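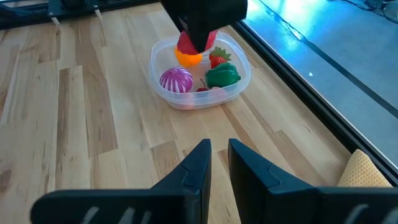 Communiqué de presse — mai

Pultumeck publie un guide de bonnes pratiques pour les postes robotisés à deux bras

Pultumeck met en ligne la première version de son guide consacré à la manipulation d'objets par deux pinces dans un même bac. Le document s'adresse aux laboratoires, aux intégrateurs et aux centres de formation. Il a été rédigé avec les équipes de Barbier et de Honia.

Le texte compte 6 chapitres et s'appuie sur 2 174 essais relus par trois personnes. Il traite de l'accès au poste, du partage de l'espace entre les bras, du rangement des câbles, du choix des objets et de la tenue du journal d'essais.

Parmi les règles retenues : une seule pince entre dans le bac à la fois, l'autre attend ouverte, à distance du bord. Tout arrêt d'urgence est consigné avec l'heure et le nom de l'opérateur. Une reprise après arrêt se fait à vitesse réduite pendant cinq cycles.

« Chaque équipe avait ses habitudes, souvent non écrites. Nous avons gardé celles qui se vérifient sur le poste », indique Monique Baudry, responsable du guide chez Pultumeck.

Le guide ne remplace ni l'analyse de risques ni les normes en vigueur — il se lit en complément. Une annexe rédigée par Helmi Salminen propose une fiche de contrôle à remplir avant chaque série.

Les remarques sont à transmettre à Killian Vidal. Une version révisée sera présentée à Plurnodby.

Contact presse : Perrine Jacquet, Pultumeck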